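Nov 11, 2018

Hut log, continued from the last page. Rain gauge read 8 mm at first check. Wind light from the west, cloud base low over Nollesthorpe, no view of the far bank.

Opened the upper sluice two turns and waited for the level board to settle. The Flellis channel takes longer than the main leat because of the bend below the footbridge, where silt has been building since spring. Depth at the board was 41 cm before opening and 40 cm once it steadied. That is a smaller drop than I expected for two turns. Either the gate is not lifting evenly or the board has shifted on its post. I put a level on the post and it was plumb, so I suspect the gate.

The gate gear is the old Gesport unit with the bronze nut. Play in the spindle is worse than last winter. I can move the handwheel a good part of a turn before the stem starts to rise, which means the turn count in this log is not a reliable measure of the opening. From now on I will write down stem height above the collar as well. I marked the stem with paint pen for this purpose. The paint needs a dry surface and the stem was greasy, so I cleaned a short section with spirit first.

Cleared the trash screen. Mostly alder leaves, one length of blue rope, a fence stake. The rake head is loose again. The wedge has shrunk and I soaked it in the bucket overnight last time, which held for a few days only. It needs a new wedge cut from dry ash.

Lunch back at the hut. Soup, bread, the last of the hard cheese. Did the washing up and wrote up the readings.
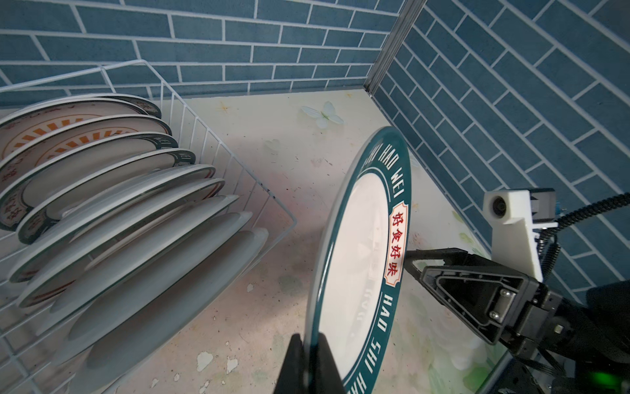
Nollesthorpe Water Channels Group - Sluice and Level Section

The plates with the orange sunburst and red Chinese characters belong in the hut and should stay on the hut shelf.

Afternoon spent on the Hoani side. Walked the bank from the outfall up to the second stile. Two new animal burrows on the inner face, both above the water line, neither showing seepage. I put canes beside them and noted the positions on the bank plan. The clay patch from last year has cracked along its upper edge but the crack is shallow - a knife blade stops at once.

Closed the upper sluice before leaving. Stem height at closed is now written inside the cupboard door in pencil.

To do before December: grease for the spindle, wedge for the rake, new batteries for the hut lamp. Check the Flellis board again after the next heavy rain.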